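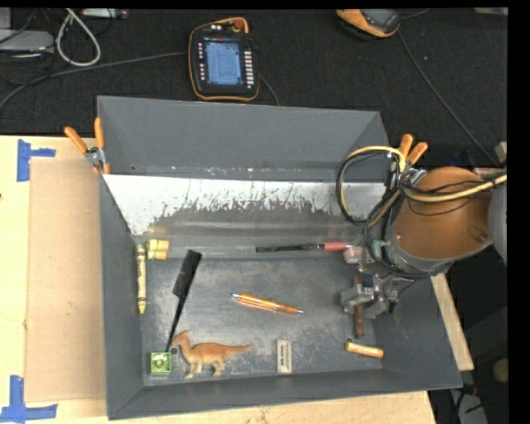 Workshop notebook, Mimgate Toy and Stationery Library
September 2020
Entered by the workshop desk

Sorting of mixed small items, second session. The purpose of the session was to reduce the backlog of unsorted goods held in the rear store and to settle which items may be returned to the lending shelves, which go to the craft cupboard, and which are to be discarded. The backlog stood at 800 pieces when it was last entered in February. No sorting was done between that date and the first session.

Method. Items are tipped from the intake sacks into one of the large gray bins in small lots. A lot should leave most of the bin floor showing. The first session used full lots, and small pieces were repeatedly missed under larger ones. The smaller lots are slower to set out but were much easier to check, and the practice will continue.

Each lot is looked over before anything is picked up. Writing and drawing items are removed first, then toys, then personal items such as combs, then whatever is left. This order was agreed after the first session, when an uncapped marker soiled two soft toys and a cloth bag.

Lots handled: 60. The final lot of the day was a light one. It held a yellow crayon, an orange pen, a black comb-like tool, a toy dinosaur in orange-tan, a green square block, a small yellow block, a pale block with printed lettering, and a slender tool in black and red-pink. Decisions on these are given under the headings that follow.

Writing and drawing. Crayons with their wrappers on go to the craft cupboard. Crayons without wrappers go into the melting jar, whatever their length. The yellow crayon from the last lot has its wrapper and was placed in the cupboard. Pens are tried on scrap paper and kept if they write within a few strokes. The orange pen was put in the tray for trial on the next working day – the scrap pad had been used up by then. A new pad is to be brought from the front desk and kept with the sorting things.

Erasers. Small blocks of this kind are to be rubbed once on pencil before being classed as erasers. Two pieces entered as erasers in the first session were found to be hard plastic and have been moved to the blocks box. The pale block from the last lot is held for the same check. The lettering on it has not been entered here and should be copied down when the check is made.

Toys. Figures of animals and dinosaurs are washed in warm soapy water, rinsed, and left on the rack overnight. They are not to be put with the Nidholm farm set, which is lent as a complete box and has its own list inside the lid. The orange-tan dinosaur goes to the general figures box after washing. It does not match any set on the register. The general box is nearly full, and a second box will be needed before the next intake.

Blocks. Building blocks are matched by fit and never by color alone. The small yellow piece has been put with the single blocks for testing against the Pruller bricks, which come in a close shade but have a tighter grip. The green square remains unclassed. It has been placed in the query dish with a slip, and colleagues who recognize the type are asked to write on the slip and leave the piece where it is.

Combs and personal items. These are not lent. The comb-like tool is to be kept for the clay table if it cleans up well, where a thin handle would be useful for marking lines. Otherwise it is to be discarded. The slender tool with the red-pink end has been set beside it, also for the clay table, subject to the same condition.

Condition of the bin. The floor of the bin is heavily scuffed and the coating on the rear slope has worn through in a strip. There are small rust-colored specks along the seam above. None of this prevents use for sorting. Washed toys should not be put back into it, however, and the clean white trays are to be used for anything that has been through the sink. A request for a liner mat has been entered in the supplies book. A dark mat is preferred, as pale pieces were hard to pick out against the worn areas toward the end of the afternoon.

Table and lighting. The bin was worked on the light wooden table, which is a good height for standing but somewhat high for the stools. Persons expecting to sort for more than an hour should bring one of the tall chairs from the reading room and return it afterward.

Results. Of the pieces handled, 166 were passed to the lending shelves or the craft cupboard. The number discarded was not recorded, as the waste sack was tied and taken out before it was gone through. In future sessions the discard tally is to be kept on the same sheet as the rest. The query dish was not emptied.

Estimate for remaining work: roughly 3 sessions at the present rate, provided no large donation is accepted in the meantime. The Mujić boxes have been offered again – the reply should be that they can be received once the rear store is clear, and that loose stationery should be bagged separately from toys if at all possible.

For the next session: scrap pad, pencil, second figures box, labels for the query dish, fresh water in the rinse basin. The key to the rear store has been returned to the hook inside the office door.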